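Zahnräder und Lochplatte: Notizen zum Stecksatz

Stand: Donnerstag, 11. Januar

Hallo und schön, dass du reinschaust! In diesem Ordner liegen die Aufnahmen und Notizen zu unserem kleinen Stecksatz, also zu der weißen Scheibe mit den Stiften und den Stirnrädern, die draufgehören. Ich schreibe das so auf, wie ich es mir selbst im Oktober gewünscht hätte, als ich den Kram von Roxana Pop übernommen habe und erst mal einen halben Nachmittag nach der richtigen Tüte gesucht habe. (Die Tüte lag im Karton mit der Aufschrift Zernov, das war der alte Arbeitsname. Jetzt heißt alles Drivari, bitte auch in den Dateinamen!)

Worum es geht

Kleine Zahnräder auf eine Grundplatte setzen und wieder abnehmen. Klingt nach nichts, aber wer schon mal mit kalten Fingern eine enge Bohrung über einen Stift bringen wollte, weiß, wie lange man da herumstochern kann. Der Ordner enthält 198 Durchgänge, sortiert nach Ausgangslage der Räder. Ursprünglich waren es 280, den Rest hat Dagmar Baláž beim Durchsehen aussortiert, meistens wegen falscher oder fehlender Einträge in der Liste. Ich trauere ein paar davon nach, aber sie hat recht gehabt.

Die Teile

Die Grundplatte ist rund und weiß und hat in der Mitte ein großes Loch. Die Räder sind silbern, gerade verzahnt und haben eine Bohrung in der Mitte. Bestellt haben wir sie bei Pētersons, und die Nachbestellung passte zum Glück ohne Nacharbeit. Falls du selbst etwas nachkaufst: bitte erst ein einzelnes Rad kommen lassen und am Stift probieren, bevor du einen ganzen Satz bezahlst. Ich sag das aus Erfahrung, die erste Lieferung von Dikier habe ich komplett zurückgeschickt, und das Porto ging auf mich.

Die Räder dürfen am Anfang liegen, wo sie wollen, auf der Platte oder daneben auf der Matte. Ich habe am liebsten die gemischten Anfänge, die sind am wenigsten langweilig anzuschauen.

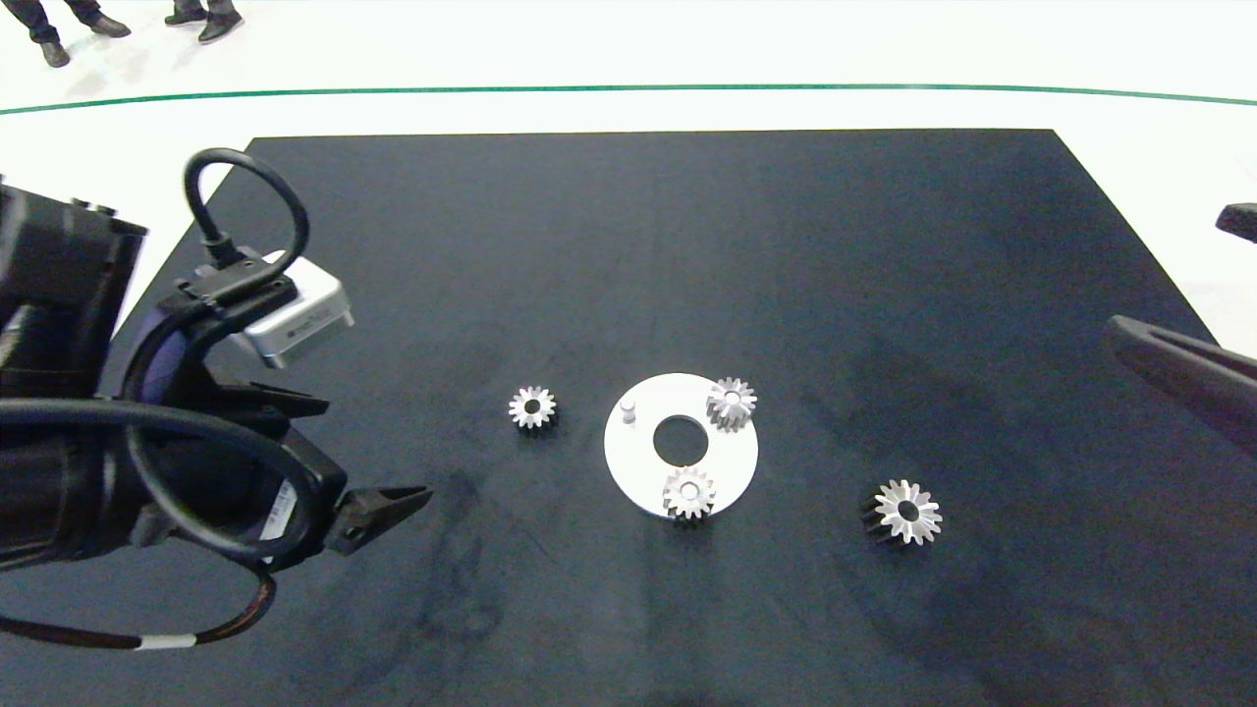
Gemischte Ausgangslage: zwei Räder auf der Platte, eins links daneben auf der Matte.

Bei solchen Anfängen lohnt es sich, die Lage vorher aufzuschreiben. In der Liste steht dafür die Spalte »lage«, mit den Werten »platte«, »matte« und »gemischt«. Ein Rad, das den Plattenrand nur überlappt, zählt bei uns noch als »platte«. Darüber kann man streiten (haben wir auch, ausführlich), aber so ist es jetzt durchgehend eingetragen, also bitte nicht mitten im Satz umstellen.

Die Matte

Dunkles Marineblau, matt, direkt auf den weißen Boden gelegt. Ich mag sie sehr! Silberne Teile sieht man darauf viel besser als auf dem glänzenden Boden, wo ich mir vorher die Augen verdorben habe. Und ein Rad, das herunterfällt, bleibt eher liegen, statt unter den nächsten Schrank zu rollen. Nachteil: Man sieht jeden Wischer. Ich gehe einmal in der Woche mit einem leicht feuchten Tuch drüber, Glasreiniger bitte weglassen, der macht Schlieren. 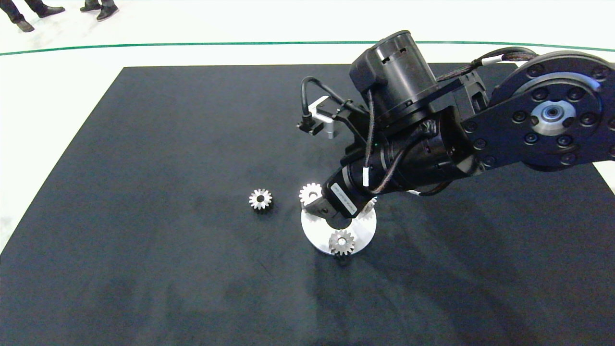 Die Matte im Gebrauch, mit leichten Schrammen und Wischspuren; dahinter die grüne Linie am Boden.

Die grüne Linie ist übrigens die Grenze für alle, die nur zuschauen. Wer dahinter steht, darf gern reden, Kaffee trinken und gute Ratschläge geben. Davor bitte nichts abstellen, auch nicht »nur kurz«.

Wie der Ordner aufgebaut ist

aufnahmen: die Durchgänge, fortlaufend nummeriert
liste.csv: eine Zeile pro Durchgang, mit Lage, Ergebnis und Bemerkung
teile.txt: was im Karton sein muss, mit Bestellnotizen
alt: die Sachen aus der Zernov-Zeit, nur zum Nachschlagen

In der Spalte »ergebnis« steht »sitzt«, wenn das Rad ganz unten aufliegt, »schief«, wenn es verkantet hängen geblieben ist, und »weg«, wenn es von der Platte gerutscht ist. Die Bemerkungen sind von drei Leuten geschrieben und entsprechend bunt. Dagmar schreibt ganze Sätze, Roxana kürzt alles ab, und ich vergesse gern die Kommas, sorry!

Aufräumen

Räder zählen, bevor der Deckel draufkommt. Es sind 6 im Karton, Ersatz eingerechnet. Die Platte kommt nach unten, die Räder in die Tüte obendrauf, niemals umgekehrt, sonst verbiegt sich irgendwann ein Stift. Die Matte rollen, nicht falten.

Noch offen

Für 30 Durchgänge fehlt mir die Bemerkung, die trage ich nach, sobald ich Roxanas Zettel entziffert habe. Außerdem hätte ich gern noch eine zweite Platte mit engeren Stiften, da warte ich auf ein Angebot. Fehler in der Liste bitte direkt an mich oder Dagmar, am besten mit der Nummer des Durchgangs dazu.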